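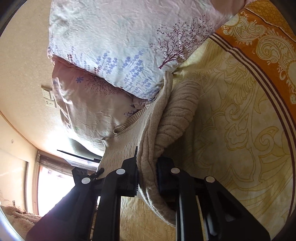 Cable-knit sweater on the bed, paisley bedspread underneath.

Heltlow Fabric Shaver Review
Posted December 19, 2023 by Evanthia Chrysikopoulos

I own more sweaters than I need and most of them pill. For years I picked the pills off by hand or went at them with a disposable razor, until the razor put a hole in the elbow of a gray cardigan I had worn since college. In April I bought the Heltlow fabric shaver and I have used it on and off ever since, with more use once the cold weather came in.

The Heltlow is a battery model that charges through a cord in the handle. It has a round head with a metal screen over the blades, a plastic guard that snaps over the screen, and a lint cup on the back. There are two speeds. In the box you get the shaver, the cord, a cleaning brush and one spare blade. The instructions are a single folded sheet, and the print is small.

How it cuts

On flat knits it does a very good job. I did a plain merino pullover first and it took off everything on the front and both sleeves in one pass on low. Fleece comes out well too, though the cup fills fast and the motor starts to sound strained if you let it get packed. Empty it before it looks full.

Cable knits are slower. The pills sit down in the valleys between the cables and the flat head rides across the high parts. You have to spread the fabric with your free hand and work one channel at a time. Leave the guard on for this. I took it off once to get closer and it snagged a loop right away. The loop pulled back through with a crochet hook, but it could have been worse. Plan on a whole TV show for one heavy sweater.

I would not use it on mohair or anything brushed. It thins out the fuzz and leaves a patch you can see from across the room.

Where to work

A hard surface is better than a soft one. On a mattress the sweater sinks when you press and the head stops making full contact. I use the kitchen table with a folded towel over it, and a lamp off to one side so the pills throw a little shadow.

Battery and noise

I got 75 minutes out of a full charge on low. High drains it much faster and I rarely need it. It cannot run while plugged in, and that is my biggest complaint. If it dies halfway through a sleeve, you wait. The noise is like an electric toothbrush, only lower.

Compared to the Iwasaki

My neighbor Da-eun Bang has the Iwasaki and let me keep it for a weekend. It has a smaller head and gets into cables and ribbing better than the Heltlow does. It also runs on two AA batteries, so you can swap them and keep going. The cup is tiny, though, and the lid popped off on me and dumped lint on the rug. For coats, blankets and couch cushions I would still pick the Heltlow.

Problems so far

The cup latch has gotten loose and I now hold it with my thumb. I wrote to the company and got a reply from Wendell Halvorsen in their parts department, who mailed a new cup at no charge. It took 8 days. The new one fits tighter. The blade is still the original.

Rating: 3.5 out of 5

Good: strong motor, wide head, spare blade in the box
Bad: won't run on the cord, slow on cables, weak cup latch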